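Ticket 72: Residue in white plastic serving pieces
Site: Fotcombe kitchen
Opened: February 28, 2021
Status: Awaiting confirmation

The Fotcombe kitchen requests guidance on cleaning the white plastic pieces supplied under the Vinari order. Staff report that residue remains after a standard wash.
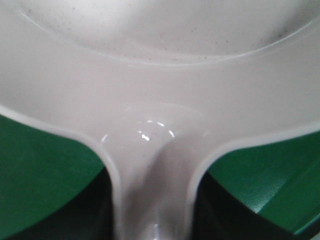
Specks and a darker smudge on the floor of the basin.

Support advised a soak of 40 minutes in warm water with mild soap, followed by a soft brush. Pink items are to be washed separately.

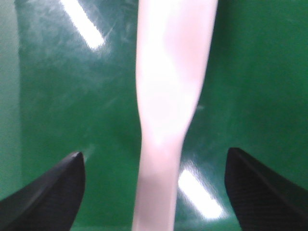 May the pieces be placed in the dishwasher?
Top rack only, with the heated drying cycle turned off.

The site was also asked to wipe down the green surface before setting out clean items. 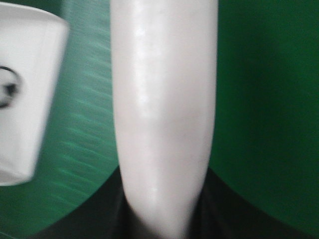 CATEGORY: Cups and Drinkware

White cups follow the same procedure. Any cup that retains residue after 3 washes should be set aside and reported under this ticket.

29 views | 3 comments

Comments
Matubbar desk: Same residue at our site. The soak removed most of it.
kitchen_b: Is baking soda acceptable?
Support: Yes, as a thin paste. Rinse well.

Recent tickets
Taltadico: Replacement lids
Matubbar: Shelf labels peeling
Vinari: June order form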